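Como tirar mancha de marcador antigo de quadro branco?

Gorkard
Membro – 317 mensagens
Gente, socorro. Comprei um quadro branco usado pra estudar em casa, paguei 60 reais, e ele é todo manchado de cinza. Já passei álcool comum e melhorou pouco. Na segunda começa meu cursinho e eu queria usar. Alguém já recuperou um desses?

Jamedov
Passa marcador novo por cima da mancha e apaga na hora, com pano seco. O solvente da tinta fresca solta a velha. Fiz isso a vida toda em sala de aula.

Su
Discordo um pouco, Jamedov. Isso funciona com risco de uma semana, mas mancha de anos é outra conversa – aí só álcool isopropílico e paciência. E pelo amor de Deus, nada de esponja verde! Eu estraguei um assim, risquei a superfície inteira e depois a tinta não saía mais de jeito nenhum.

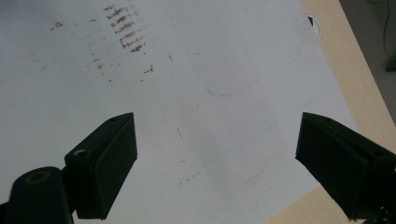

Depois de limpar eu ainda passo um pano úmido com uma gota de detergente neutro e seco bem. Uso esse método desde fevereiro e estou satisfeita.

Eris
Pasta de dente branca resolve, e é mais barato.

Su
Eris, pasta de dente é abrasiva, dá no mesmo que a esponja!

Eris
O meu está inteiro até hoje, ué.

Jamedov
Por 60 reais eu testaria num cantinho primeiro e pronto.

Gorkard
Fui de isopropílico, um frasco de 300 ml. Saiu quase tudo – sobrou uma sombra no canto, mas dá pra escrever. Valeu, pessoal! Pasta de dente fica pra próxima, Eris, rs.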